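Borkorska folding trestle table: long-term review

Posted 2022-03-24

I bought the Borkorska folding table last May to replace a card table that had lost a leg. It was going to be a spare for visitors. It has ended up as my main work surface for cutting fabric, wrapping parcels and doing the tax, so I have used it a good deal harder than I planned.

The short version: it is flat, it is steady enough for anything short of hammering, and the top cleans up well. The legs are fiddly and the instructions are poor. I would buy it again at the sale price but would think twice at full price.

What you get

The table comes in one flat carton with the top, two folding leg frames, a bag of bolts and one Allen key. The top is a single piece with no fold in the middle. That was the main reason I chose it over the Trenano, which folds in half and leaves a seam right where you want to write. The catch is that the Borkorska needs a tall gap to store it in. Mine lives behind the laundry door.

The finished height is 70 cm. That is fine for sitting and a bit low for standing work. If you are tall and plan to cut out patterns on it, you will want to raise it. I use a set of Ankrah bed risers, which fit the feet with a bit of play. Borkorska sells its own leg extensions but they were out of stock each time I checked, and the last price I saw for them was silly.

Assembly

It took me most of an evening. The instruction sheet has drawings only, and the drawing for the cross brace shows it the wrong way around. If you follow it, the second leg frame will not fold past the first. Put the brace in with the short lip facing the floor and everything lines up.

There are 8 bolts. Do them all up finger tight before using the key, or the last two won't find their holes. The supplied Allen key is soft and rounded off on me, so use your own if you have one. After a month I went over the bolts again and a couple took another quarter turn. They have stayed put after that.

The surface

A pale plain top is the best thing about this table. I had a dark one years ago and could never find a pin on it. Pale tops are also easier on the eyes under a lamp, and they bounce a bit of light back up, so small objects are simple to look over before they go in the post.

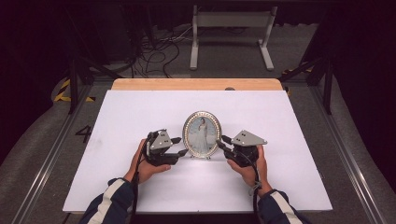

Parcels are most of what I do at a table, and I have settled into putting a separate board down first and working on that. A board takes the knife marks and the tape residue, and it can be lifted away with the offcuts still on it. Choose a white one, big enough to cover most of the tabletop. An oval silver picture frame with little sparkly stones around the rim, like the one in the photo, is easy to see against white, and if a stone came adrift you would have a fair chance of spotting it. The board I use with the Borkorska is a Cloltport craft board. It doesn't slide much, though a strip of non-slip mat underneath stops it altogether.

Cleaning is simple. Warm water and a drop of dishwashing liquid has shifted tea, pencil and most glue. Permanent marker came off with metho on a rag. I have one stain left, from beetroot, which has faded to a light pink patch near one corner. Eucalyptus oil did nothing for it.

The finish is matte. Under a desk lamp there is very little glare, and I can read a tape measure from any side. The flip side is that a matte top holds on to fine dust, so it needs a proper wipe and not just a brush down.

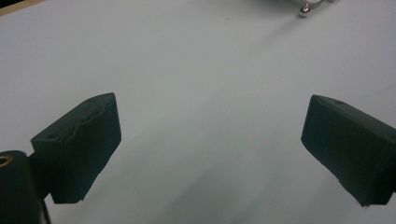
Stability

With the feet on timber floorboards there is a slight sway lengthways if you lean on the end. Across the width it is solid. On carpet the sway is worse, and I wouldn't put a sewing machine on it there. On boards I have run a sewing machine at the middle of the table for hours with no trouble apart from a faint hum through the top.

Borkorska gives a load limit on the carton but doesn't say whether that means spread out or in one spot. The most I have had on it was a full set of encyclopaedias while I was painting a bookcase. The top did not bow. I wouldn't stand on it.

The plastic feet are the weak point. One split along the side over winter, probably from being dragged. Standard chair tips from the hardware shop fit once you trim the inner ridge with a knife, and they grip better than the originals.

Folding and carrying

Each leg frame has a sliding lock. The locks are stiff for the first few weeks and will pinch your fingers if you hold the frame too close to the hinge. A smear of candle wax on the slide helps. There is no handle, so carrying it up stairs is a two-person job or a very awkward one-person job.

Price

I paid $114 on sale. It normally sits a fair way above that. For comparison, a solid timber workbench I had been looking at was $800, and although it was a far nicer object it could not have been put away.

The Trenano is usually cheaper than the Borkorska and has better locks and a handle. If you need a table for the car boot or for camping, get the Trenano. If it is going to stay in the house and you want one unbroken top, the Borkorska is the better choice. Just check the height of your cupboard first, and buy spare chair tips while you are at it.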